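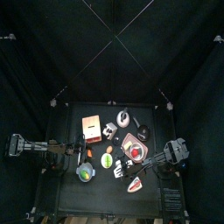 Reading group notebook, August, entry 16

Present for the afternoon session: Aurel Filip and the undersigned. The purpose was to settle the method for the book review digest before the autumn list is prepared.

The trial set consisted of 75 reviews of fiction and general nonfiction, all published in English. Each was read in full and given one of four grades: rave, positive, mixed or pan. Filip and I graded separately and did not confer until both sheets were finished. We disagreed on 13 of them. In most of these cases one reader had marked "positive" and the other "mixed." There was a single disagreement of two grades, over the long review of Plitow, where the critic praises the prose at length and then says in the final paragraph that the novel has no second half. I had marked it positive. On rereading, I accept Filip's grade of pan in part, and we have entered it as mixed.

Rule adopted: the last third of a review is to be read twice before a grade is given. Critics in this set tend to place their reservations late.

Excerpts. The digest will carry no quotation longer than 200 characters, including spaces. An ellipsis may be used to shorten a sentence but may not remove a qualifying word. The draft entry for Vasness failed on this point. The critic wrote that the book was "almost always gripping," and our draft had kept only the last word. Corrected on the sheet and initialed.

Translated fiction remains unsettled. Reviewers of Skollow divide their remarks between the author and the translator, and it is not clear that praise for the one should count toward the other. Filip proposes a separate line for the translation. I am inclined to agree, although the layout will need to be checked first – the present column is narrow. Left open until the next session.

The Ciobanu collection was set aside. Only two notices have appeared so far and the minimum is four. It may be included later if more are published.

Also noted: the older sheets use "favorable" for both of the upper grades. They cannot be compared with the new ones without regrading. I would prefer to regrade the fiction first and leave the memoirs for winter.

To do before the next session: retype the grading sheet with the new rule at the top; ask for the missing page of the second Vasness review; send Filip the essay collections.

E. Chiriac

Shares: 16
Comments (3)

Aurel Filip
For the record, I would still call the Plitow review a pan, but mixed is acceptable. The essay collections have arrived.

marginalia_reader
Would a starred review be treated as a rave automatically, or is the text graded on its own?

Emilian Chiriac
The text is graded on its own. Stars are covered before reading.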